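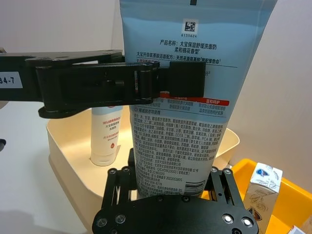
Getting the last of it out of the tube

Every few months somebody tells me to iron my toothpaste. Not literally, but close: roll it, clamp it, run the back of a comb up it, stand it in hot water. I have tried most of these at the bathroom sink with tubes of cleanser, sunscreen and hand cream, and I'm not convinced many of them beat a pair of scissors.

Standing it on its cap

Fine, if the cap is flat and wide enough. It does nothing for a thick cream, which clings to the walls whichever way up you leave it. Runny face wash will settle overnight. Leave it on the cap from new and you can skip the shaking.

The clip-on key

I bought the Zerar tube key after reading a glowing write-up. It works on metal tubes. On soft plastic the tube springs back the minute you let go, and the key ends up behind the tap growing something grey. A bulldog clip from the desk drawer did the same job and cost me nothing.

Hot water

Warming a tube is supposed to loosen the contents. It might, for a balm. I wouldn't do it with sunscreen or anything medicated, and I can't see why you'd want warm toothpaste.

Cutting it open

This is the one I still use. Squeeze what you can towards the cap, then snip across the middle with kitchen scissors. Scoop from the cap half first, then push the other half over it as a lid. Pinch the cut edge a little so it slides on. My neighbour Eldana Woldemariam gets 10 more washes out of a tube this way, by her count. I get fewer, but I'm heavy-handed.

Don't keep an opened tube hanging around. Use it up within the week, and bin it sooner if the smell or colour changes.

Adding water

Please don't. You see this recommended for everything from shampoo to moisturiser, and watering down a product can weaken whatever keeps it from going off. A splash in the shampoo bottle on the day you finish it is harmless enough. A watery bottle sitting in a warm shower through August isn't something I'd put on my face.

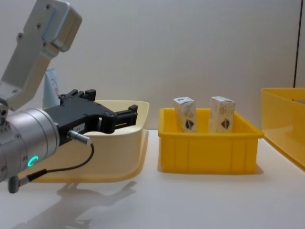
The other thing I'd question is the giant refill pouch. I paid for a 900 mL Brullham one when the 600 mL was cheaper per wash, and only noticed when I did the sums at home. Check the unit price on the shelf label, and check it again when something's on special.

Decanting into a pump bottle is all right if the bottle is washed and properly dry first. Most pumps leave a puddle at the bottom that the straw can't reach, so you're back to tipping it upside down.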